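Teaching a Gripper to Handle Flowers by Demonstration
Student project report, Skostance group
Submitted 21/12/2018

1. Background

Our project asked a simple question: can a person without robot training show a two-finger gripper how to move a soft object, so that the demonstrations are good enough for learning? We chose artificial flowers as the object. They bend, their heads are much wider than their stems, and the leaves touch things before the fingers do. All views in this report come from the camera on the wrist, which is also the view the operator has on the screen. 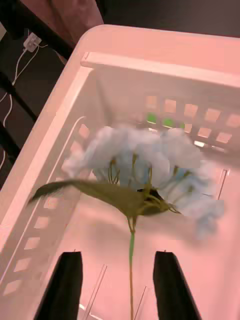
The blue flower at the white basket, with the stem between the two fingers.

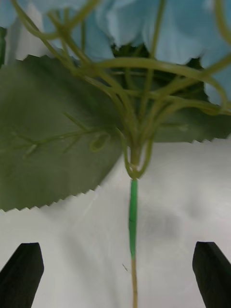
The stem and leaves seen closer, over the white fabric.

2. How the demonstrations were made

We compared two ways of showing the task. In the first way, which we call hand guiding, the operator holds the arm behind the wrist and moves it directly. In the second way, the operator sits at the next table and uses a hand controller, and the arm follows. The recording software is called Clemard. It was written by an earlier student group and we changed only the part that saves the finger opening.

The task was always the same. The operator moves to the stem, closes the fingers, lifts the flower, carries it to the other place and lets it go. A demonstration was rejected if the flower fell on the way or if the operator needed to stop and begin again.

We recorded 99 demonstrations in total. From these, 41 were made by hand guiding and the others by remote control. Seven operators took part, all of them students of the Ballinlow course, and each had a practice time before the recording started.

3. What we observed

Hand guiding was easier to learn. Most operators made a good demonstration already on the second try. But the hand pushes the arm in small jumps, and these jumps stay in the data. We had to smooth the paths before training, and the smoothing sometimes moved the moment of closing too early.

Remote control was slower, and the operators complained that they could not judge the depth. A thin stem gives the eye very little to compare with. Several operators closed the fingers in front of the stem and caught only air. After some practice they found their own trick — they moved a little to the side and back, and looked how the stem moved against the background.

The petals were a problem that we did not expect. When the arm moves fast, the flower head swings and becomes blurred in the camera, and then the model gets a poor picture of where the flower is. We asked the operators to wait for a short moment after each lift. This rule made the demonstrations longer, but the training became more stable.

4. Training and limits

We trained one model for each way of showing, and a third model with both sets mixed. We repeated each training 3 times with the method of Sheikh, which was given to us in the course. The mixed model followed the carry part best. For the closing of the fingers, the remote control model was better, and we think the reason is that its operators used only the camera view, the same as the model does.

Our sets are not of equal size, so this comparison must be read with care. We also did not test with a different kind of flower. In January we want to record more hand guiding demonstrations, and add a force signal at the fingers — at present the model does not know if it is holding the stem or only standing beside it.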